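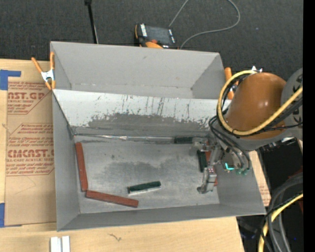

Noémie Vidal

Notebook, document examination, December

Skirnisik inquiry, papers from the former premier's residence

The second transfer from the police exhibits room was received at 11 and signed for by Bjarke Eskildsen. The transfer note lists 742 loose sheets, three bound account books and a desk diary. The sheet count was repeated at intake and agrees with the note. One exhibit bag bore a seal number that did not match its entry. The bag was left closed, the discrepancy was reported to the exhibits officer by telephone, and a corrected note has been requested in writing. Examination of that bag is suspended until the note is received.

Work then continued on the first account book, which covers payments to Plalel for the harbor office contract. The question put to us by the inquiry is narrow: whether the entries for the last quarter were written at the times they claim, or were entered together at a later date. We have not been asked whose hand they are in, and the report should stay clear of that.

Under side lighting, the pages following the September entries show pressure marks from writing on the pages above them. These were recorded on the indentation apparatus at the standard setting, and two of the lifts are good enough to read. One carries part of a sum that does not appear on any surviving page. There is a stub in the binding at that point, cut close with a blade. Yolandi Steyn examined the stub separately, before seeing my notes, and reached the same view as to its position.

Ink: the October to December entries respond alike under infrared, and differently from the entries before them. This is consistent with a single pen. It does not establish a single sitting, and the draft wording has been changed accordingly. The earlier phrase "written on one occasion" is withdrawn. Colleagues holding the previous draft should destroy it.

The Tutell invoices were compared with the account book by Birthe Hedegaard. The invoice numbers run in order but the dates do not. She has prepared a table, filed with the working papers under the exhibit reference. My initials on it confirm the transcription only.

A reporter called the front desk during the afternoon asking whether the diary names the current finance minister. The caller was referred to the inquiry's press office. Staff are reminded that no comment is to be made, including on whether an item is held here – the newspapers have already printed one list of seized goods that does not match ours.

Outstanding:
Corrected transfer note for the bag with the seal discrepancy.
Repeat lift of the page facing the stub, lower humidity.
Reply to Laurier Lavoie at the inquiry on the date for the interim report. I have proposed the end of the month, for the first account book alone.
The diary has not been opened.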